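The pink things in the drawer

2022-07-16

In our kitchen in Gostlow there is one drawer where everything goes that has no other home. I opened it last week to look for a candle and I could not close it again. So I did what I had postponed since June, I took the whole drawer out and turned it over on the floor.

I will not write down everything that was inside. Batteries, of course, and a bag of rubber bands which have become sticky. A receipt from Lernico for 244 crowns, for something I can not remember buying. Two keys for a door in Vodholm, where we lived before. But at the bottom, under all this, was a small family of pink plastic pieces and these have kept me busy for longer than I want to admit.

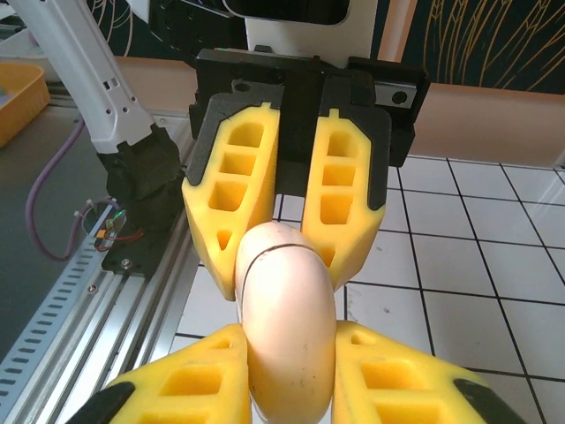

I should explain how I sort small things. I learned it from my grandmother, who sorted buttons. First you put away what you know. Then you put together what has the same colour. Only after that you look at the shape, because the shape is what deceives you. A bent piece looks like a part of a pipe, and you will go through the whole house to look for the pipe, and perhaps it was the arm of a doll all the time.

Colour is also not so simple. When I was learning English I had one word, pink, and it was enough for me. Now I know salmon and rose and blush and I am less sure than before. In the evening, under the kitchen lamp, two pieces looked the same to me. The next morning at the window one was nearly beige, like a plaster, and the other was so strong that it could be a sweet. I put them in two different jars. Then I put them back in one jar, as the jars are small and I needed the second one for screws.

My advice, if you have such a drawer, is to work on a surface that is hard and light. I began on the carpet and this was a mistake, the little pieces disappear between the threads and you find them with your foot. Tiles are much better. On white tiles you see even the smallest bit of colour, and if the tiles have dark lines between them you can give every kind of thing its own square. Pink in this one, metal in that one, paper at the side. I did it on the kitchen floor, with a cushion for my knees.

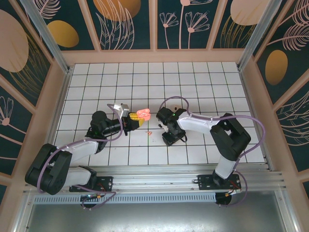
The difficult moment comes when the squares are full and you must decide. I am not a strict person. I keep a thing if I can say in one sentence what it is for. The sentence must be a real one – "it could be useful" does not count, I have forbidden it to myself. With the keys from Vodholm I had no sentence, but I kept them anyway. With the rubber bands I had no sentence and they went into the bin.

With round and smooth things I am weak. There is a pleasure in holding them and turning them between the fingers, and the hand makes its own decision before the head is asked. A cap from a thick marker is like this. I have thrown away many markers which were dry, and I think I have always waited a little before I threw away the cap. My grandmother would understand, she had a tin with buttons that never went on any coat.
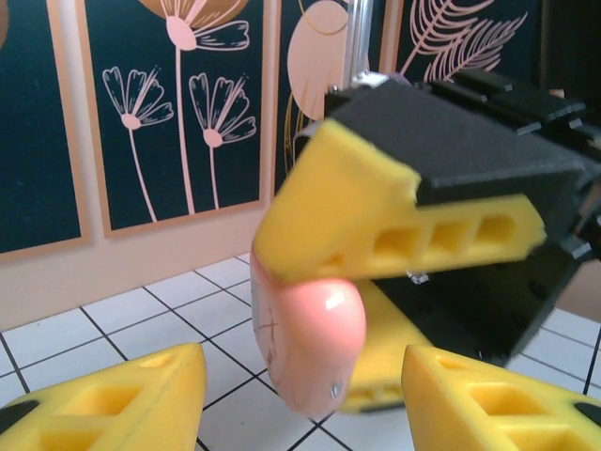 The scratches on old plastic I like also. Somebody will tell me that you can remove them with toothpaste. I have tried this once, on the lid of a box, and after it I had a lid with scratches which smelled of mint.

The drawer is now back in its place. It took me two evenings, around seven hours together, and it closes with one finger. I have cut a piece of the grey felt from Awad to lay inside, so that the things do not slide when we open it too fast. The felt is a little too short at the back and I will have to go to the shop again.

The pink pieces are in their jar on the windowsill. I still have to look in the box with the toys in the cellar, maybe something there is missing an arm.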